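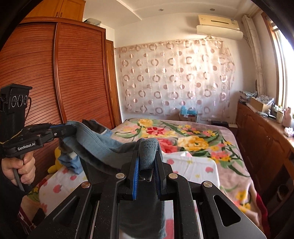
Wednesday, late. I sat down after supper with the budget sheet and a pot of tea, meaning to give it half an hour, and of course it ate the whole evening. We have 923 left for equipment until April, and I'd so love to stretch it to a second pair of hand-held grippers, because sharing one pair for all the clothes folding is making everybody slow (me most of all!).

Rolenton wants 294 for a set of spare jaw pads and cables, which made me gulp a little. Jomidis is cheaper but asks 30 just for shipping, and they take 15 days – long enough to lose most of the knitwear sessions. I did like the lady on the phone there, though, and she promised to send a proper quote for the pair.

Then there's storage. The Letix drives are nearly full and I keep putting that line at the bottom of the sheet, as if it'll pay for itself down there. I think drives first, then pads, then see what's left for the grippers, and maybe ask Mösli whether they'd let us pay in two parts. I'll write to them in the morning, before I lose my nerve.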